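Open Day at the Prultwood Workshops

I have been meaning to get to the Prultwood open day for years, and on 12 March 2019 I finally did. What a place! It's an old furniture mill split up into small studios, and twice a year (the other one is in October) everybody props their doors open and lets the public wander through.

I got there early and still had to park down by the canal. The map they hand you at the gate lists 16 studios. I managed 5 before lunch, mostly my own fault for spending so long with Ynyr Pumphrey, the chair maker on the ground floor. He let us each have a go on the pole lathe and was very kind about my wobbly spindle. He splits all his ash by hand and keeps the offcuts for a neighbor's smokehouse, and he'll talk about grain for as long as you'll stand there, so wear good shoes.

Upstairs is Budico, the bookbinders. Dalia Mansour was sewing a hymnal back together when I came in, and she kept right on sewing while she answered questions from a whole crowd of us. The church it belongs to has sent her the same set twice now, once for the spines and once after a leak in the vestry. I bought two notebooks and wish I'd bought four.

The painters are on the top floor, where the corridor smells of linseed and somebody's toast. I loved it up there. Plenty of small work, lots of flowers, and prices that start low enough to be tempting. I went back three times to look at the poppies.

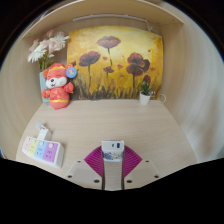 Poppies on gold, in a wooden alcove with a light bar overhead.

Lunch was from the Jidum cart in the yard: flatbread, roasted squash, and a green sauce I would happily eat on anything. Princess Macapagal runs the cart and had sold out by half past one, so go early if you go at all.

The afternoon was the weavers at Ndung'u, and this was the highlight for me. Their big loom carries 1,585 warp threads, every one of them put on by hand, and Emmanuel Nyaga showed us how he finds a broken one by running his palm across the cloth with his eyes shut. Then he let the kids try it! One little girl found the break on her first pass and got a round of applause.

Entry is free, with a donation box by the stairs for the roof repairs. The chalkboard next to it said $3,041 so far. Parking by the canal is free too. The lift was out, so check ahead if you can't do stairs. I still have the whole east wing to see, and I've already put October on the calendar.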